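**Rules for the Practice Block**

May 16, 2019

At Tolivby, a new gripper program does its first work on a screen. It reaches for a block, and it does that under a set of written rules before anyone lets it near the arm on the shop floor.

Tolivby packs small parts for other companies. Two years ago it had no rules for simulation at all. Programmers tested however they liked, and a program that passed on one desk could fail on the next. In January the company adopted a short standard, 8 pages long, written by Pornthip Khunthong and Lamai Luangrath.

"People were changing the block, the table and the program all in one afternoon," Khunthong says. "Then they would ask me which change had helped. I couldn't tell them."

**One plain test**

The standard starts with a fixed layout, called Trernham after the street where the office used to be. The table is plain and pale, the block is one solid color, and there is no clutter. A tester may change one setting between runs and has to write it down before pressing start.

The view from the gripper is saved with every run. Luangrath wanted that in the rules because the numbers in a log can look fine when the fingers are in the wrong place. A reviewer checks where the fingers sit against the sides of the block and signs the sheet - or sends it back.

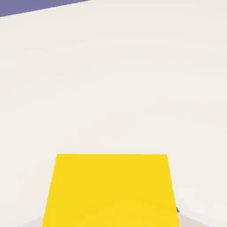
**What counts as a pass**

A run passes when the block is lifted, held and put down inside the target area. Touching it is not enough. A program needs 78 passes in a row, and a failed run sets the count back to zero. Programmers complained about that last part more than anything else in the draft, but it stayed.

Failed runs are kept. The old habit was to delete them at the end of the day, and the standard now forbids it. Each one gets a short note in the log saying what the tester saw, with guesses marked as guesses.

**From screen to floor**

A pass on the screen does not clear a program for work. The real arm first runs it at low speed with the guards closed and a person at the stop button. The person who wrote the program can't be the one who signs it off.

Brosetti, a supplier that shares a building with Tolivby, has taken up the same rules with one change. It asks for two reviewers on any program that handles glass. Luangrath likes the idea but says her own team is too small for it.

The next version, known in the office as Inthanon, will add a section on lighting. Khunthong has a draft of it on her desk and is still taking comments.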